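Shift Work and Sleep > General Discussion
Moving to permanent nights, how do you handle days off?

glenysg
Posted 8th February
I have been on rotating shifts at the plant in Grimena for years and they have offered me permanent nights. The differential comes to $2460 a year before tax. I'm leaning toward yes because rotating is wearing me out, but I can't work out what to do on my days off. If I flip back to a day schedule I feel terrible when I go back in. If I don't flip, I never see my husband. What do people who have done this for a while do?

Also, is it worth paying for proper blackout shades? Our bedroom faces east and I have been getting by with a blanket over the rod.

Barry Dunmore
Don't flip. I did permanent nights for most of my working life and the people who lasted kept the same hours all week. The ones who tried to be day people on their days off were gone by September. Your body doesn't know it's your day off.

kinskip
I don't agree with Barry. That works if you live alone or your spouse is on nights too. I have kids in school and staying up until 7 in the morning on my day off with nothing open and everyone asleep is not a life. I meet it halfway – go to bed at 3 in the morning on days off and get up before lunch. I'm a little off when I go back but I can function, and I get the whole afternoon and evening with my family.

Barry Dunmore
Halfway is still a flip, just a smaller one. You are giving yourself jet lag every week.

kinskip
It's less than going all the way and it's the only version my house can live with. She asked what people do and I'm telling her.

Margaux L.
The halfway thing has worked for me too. One thing I would add is to take a short nap before the first shift back. I lie down after dinner and set an alarm. Even if I don't sleep, it takes the edge off around 4 when it gets bad.

On the shades, yes, buy them. I have the Ostero ones with side channels. The channels matter more than the fabric. I had regular blackout curtains first and the light came in around the edges like a picture frame. I paid $33 for the channel kit on top of the shade and would have paid more. Measure inside the window frame at the top and the bottom, mine are different because the house is old.

glenysg
Thank you all. Margaux, did you put them up yourself? And does the room get stuffy? We don't have central air.

Margaux L.
Yes, with a drill and a level. The hardest part was getting the old brackets out. It does get stuffy. I leave the door open a crack and run a box fan, which also covers the noise from the street.

lorraine_f
A fan is the best thing you can buy. I tried the Nava sound machine and sent it back, you could hear the place where the recording looped.

Something else to think about before you say yes. Ask what happens to the differential when you take vacation or sick time. At my old job it was only paid on hours worked, so my vacation checks were smaller and I hadn't planned for it. Ask about overtime too. Some places figure it on the base rate and some include the differential.

Barry Dunmore
Good point from Lorraine. Get it in writing. I was told one thing by a supervisor and payroll told me another.

And eat before you go in. Anything heavy after 2 or so sits in your stomach all morning and you won't sleep, shades or no shades.

kinskip
Agree with Barry on that one. I take soup or eggs and save the real meal for when I get up. I also quit coffee after midnight. It took a week of headaches.

glenysg
I asked. The differential is paid on hours worked only, same as Lorraine's place, so the number they gave me is if I never took a day off. With my vacation it will be closer to $2000. I took it anyway and started this week. I'm trying Kirsty's way first and if it doesn't work I'll try Barry's. The shades are ordered – the blanket is staying up until they come. I slept five hours yesterday and six today, which beats anything I got on rotation.

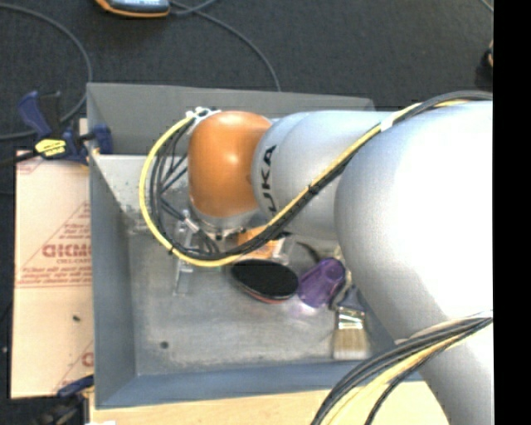
More threads in General Discussion
Sunglasses on the drive home, yes or no
Dentist and doctor appointments when you work nights
Dog barks all day while I sleep
Anyone gone back to days after ten years?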